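Zainab Tijani
May 18, 2025

I taught myself to cook for one after 31 years of cooking for five. It took me longer than I expected. Going to put down what I learned in one place since a few of you asked after my last post.

Background: my youngest moved to Grovley in October. The week after, I made my usual pot of bean soup and ate it for nine days. By day six I was having cereal for dinner with the soup sitting right there in the fridge.

First thing I changed was the shopping. I used to do one big trip on a fixed list I knew by heart. Two bags of potatoes, a flat of eggs, the large milk. I kept buying that list for weeks after there was anyone to eat it. Habit.

I kept my receipts for one month and marked everything I threw out. $65 in the trash. Mostly greens, bread, and half-used jars. The jars surprised me. I was opening a new salsa every time I wanted two spoonfuls.

So now there are two small trips. One for things that keep (rice, onions, canned fish, frozen peas). One for things that don't, and I only buy those if I know which meal they're going into.
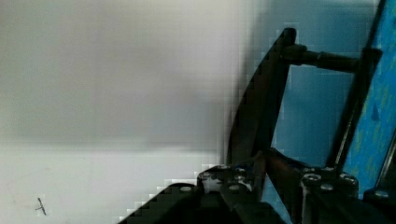 Bread goes in the freezer the day I buy it, sliced. I toast it from frozen. My mother would have had something to say about that but I haven't thrown out a heel of bread since winter.

Herbs: I quit buying bunches. I have parsley and chives in pots on the sill. The basil died twice and I've stopped trying with basil.

Meat I buy in the family pack because it's still cheaper, then split it up at the counter before I even take my coat off. If it goes into the fridge whole it stays whole. I weigh out 130 grams per bag. Less than I thought I needed, and it's fine.

Write the date on the bag. Also write what it is. I have eaten a surprise stew meat dinner that was supposed to be pork chops.

Natanael Teixeira asked about recipes that serve four. You can cut most of them by half without trouble. By four is harder. A quarter of an egg is a nuisance, and a small amount of sauce in a big pan burns while you're looking for the spoon.

What fixed that for me was a smaller pan. I'd been using the 12 inch for everything. I got an 8 inch skillet at the Rocha outlet and a one quart saucepan from my sister, and those two do nearly all of it now. The big ones are in the garage until the holidays.

Baking times change too. A small dish of macaroni is done well before the recipe says. Start looking at it halfway through.

Next is the part I was bad at, sitting down to eat. For months I ate standing at the sink. It was quick and there was one less plate. I also had no idea how much I'd eaten and was back in the cupboard an hour later.

Now it's a plate, at the table, phone in the other room. I don't do candles or cloth napkins. Just a chair and a plate.

I try to have fruit out where I'll see it. If it's in the drawer it might as well be at the store. Half an orange today, the other half tomorrow, cut side down on a saucer in the fridge.

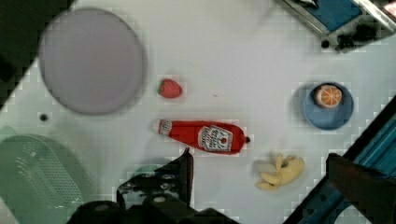
Plate, strawberry, ketchup, half an orange in the blue bowl.

Condiments, since I mentioned the jars. I got it down to five: ketchup, mustard, soy sauce, mayo, one hot sauce. When one is finished I can replace it with something different. I can't open a sixth. It sounds strict but the fridge door closes now.

Iolanda Cordeiro says she does the same with cheese, two kinds at a time. I haven't been able to hold to that one.

What I eat in a normal week, for those who wanted specifics:

Eggs twice, usually with whatever vegetable is on its way out. A tray of roasted vegetables that covers two dinners and a lunch. One soup, small pot, three bowls at most. Fish from a can on toast. Something with rice. One night I buy dinner from the Dukholm counter on the way home and don't feel bad about it.

The remaining night is leftovers or popcorn. I've made my peace with popcorn.

On soup: three bowls is the limit for me. Two in the fridge, one eaten hot. If I want to make more, it goes into the freezer in single portions the same evening. I do not leave it on the stove "to cool" and then find it at midnight.

Rice freezes well, by the way. Flat in a bag, cooled down quickly, then microwave with a splash of water. Potatoes don't freeze well, at least not the way I do them. They go grainy. Cooked pasta is in between. 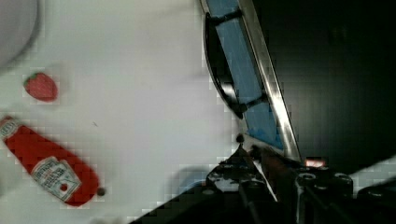 Somebody asked about strawberries because the box is always too big. I eat them fresh for two days. Whatever is left after that I hull, freeze on a tray, and bag. They're mushy when thawed so use them in oatmeal or a smoothie. Don't wash the ones you're keeping until you're ready to eat them.

Same goes for grapes, except I like those frozen just as they are.

Money, for the people who like numbers. My groceries came to $253 last month, with coffee and dish soap included. I'm sure some of you do it for less. I like good coffee.

Things I tried and dropped: meal kits (too much packaging, and the smallest box was for two), a Sunday cook-everything session (I was sick of it all by the third day), and a meal planning app. I use the back of an envelope on the fridge.

Things I still get wrong: celery. I need two stalks and it comes by the bunch. Adalberto Seixas told me to wrap it in foil and that does buy an extra week or so. I still end up throwing some out.

Also I still cook too much pasta. Every time. I have a scale and I look at the right amount and think it can't be enough and add more.

One last thing. I have someone over every other week. It's usually Anselmo from downstairs, sometimes my cousin if she's in from Sarnska. I make one of the old big recipes and send them home with a container. I missed cooking that way more than I missed eating it.

If you've got a good way to use half a can of coconut milk, put it in the replies. I've got one open in the fridge now and it has maybe two days left.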